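How to Refresh Old Curtains with a Tea Dye

Posted 16 Jan 2018

If you have a pair of curtains that still hang well but have gone a little tired in the color, please don't give up on them yet. I have been tea dyeing fabric for years now, starting with pillowcases and working my way up, and I still get a small thrill every time I pull something out of the pot. Plain old black tea gives you a soft, warm tan that hides yellowing and sun fade beautifully, and it costs next to nothing. The pair I did last October came out of the spare room at our old place on Lambrakis Street, and they have been hanging in my kitchen ever since (I still stop and look at them when I'm supposed to be doing the dishes).

I'm going to go through the whole thing slowly, so get yourself something to drink. Tea would be fitting!

What fabrics will work

Cotton, linen and rayon all take tea very nicely. Silk and wool will take it too, but they need gentler handling than I'm describing on this page, so let's leave those for another day. Polyester hardly takes it at all. If your curtains are a blend, snip a little piece from inside the hem and try it in a mug of strong tea for an hour before you go any further. I have skipped that test exactly once, with a set of panels that I could have sworn were cotton, and I ended up with very clean beige thread on very white curtains.

Prints are fine, by the way. Tea tones down the light parts of a pattern and leaves the dark parts more or less alone, so a busy print gets quieter and softer. I think they come out even better than solids, and they are far more forgiving if your color is a bit uneven.

What you'll need

Curtains, washed and still damp
Black tea bags, the cheapest you can find
A large stainless steel or enamel pot
A big plastic tub for rinsing
A long spoon you don't mind staining
White vinegar
Kitchen scale
Rubber gloves

For the amount of tea, I weigh the curtains dry and go from there. My kitchen pair came to 900 grams, and I used 204 grams of loose tea that I'd bought in a big bag from the Wela market. That gave me a good medium tan. If you only want to take the edge off a bright white, use half that much. You can always go darker with a second bath, and getting back to lighter is a much sadder project.

Step 1. Wash first

Wash the curtains in warm water with your regular detergent and no fabric softener. Softener leaves a coating on the fibers and the tea will go on in patches. If your curtains have years of softener in them, wash twice. Take out every hook, ring and weight, and check the bottom corners, where little metal weights like to hide. Metal and tea make gray marks, and gray marks are forever.

Step 2. Brew

Fill your pot a little more than halfway and bring it to a boil. Turn off the heat, add the tea, and let it steep for at least half an hour. If you're using loose tea, tie it up in an old stocking or a piece of muslin. I once thought I could just strain it afterward, and I was picking leaves out of the header tape for a week. Take the tea out completely before the fabric goes in.

Step 3. Into the pot

Put the curtains in damp, one at a time, feeding them in a little at a time so they open out in the liquid. Then stir. Keep stirring for the first ten minutes, lifting and turning so that what was on the bottom comes to the top. This is the part where people wander off, and I understand the temptation, but fabric that sits bunched up takes the color along the folds and not inside them.
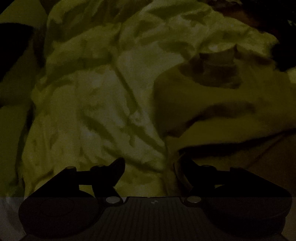 Deep folds and creases like these need opening out, even in a patterned fabric.

After that first stretch you can relax a bit and stir every few minutes. I leave mine in for an hour. Bear in mind that the color looks a good deal darker wet, so if it looks just right in the pot, give it a little longer.

Step 4. Set and rinse

Squeeze out the extra tea (gloves on, unless you want tan fingernails) and move everything to your plastic tub. Mine is a big old Trodum one with a split handle. Fill it with cool water and add a cup of white vinegar for every gallon. Leave the curtains in for fifteen minutes, then rinse until the water runs clear. It took me 6 rinses the last time, and I'll admit I was getting a little tired of it by the end.

Vinegar won't make the color permanent in the way a boxed dye is permanent, but I do find the first few washes go better with it.

Step 5. Dry and press

Shake each panel out hard and hang it by the top edge, fully spread, out of direct sun. Don't fold it over a line, or you may get a faint stripe where it touched. When it is still just barely damp, press it on the wrong side with a hot iron – check the label first if it's a blend.

If something goes wrong

Blotches: wash the panel, get it thoroughly damp, and put it through a second, weaker bath. Most blotches even out.

Too dark: wash it warm with ordinary detergent a couple of times. It will lighten some.

Too pink or orange: different teas lean different ways. I had a batch of Florkum breakfast tea that came out quite rosy, and a second bath with a spoonful of instant coffee brought it back to brown.

Caring for them afterward

Wash your curtains in cold water with a mild detergent and keep bleach well away from them. Mine have been through the machine 7 times and have faded only slightly. When they get too pale for my liking I'll simply brew up another pot, and I may do the matching seat cushions while I'm at it, if I can ever get the zippers open.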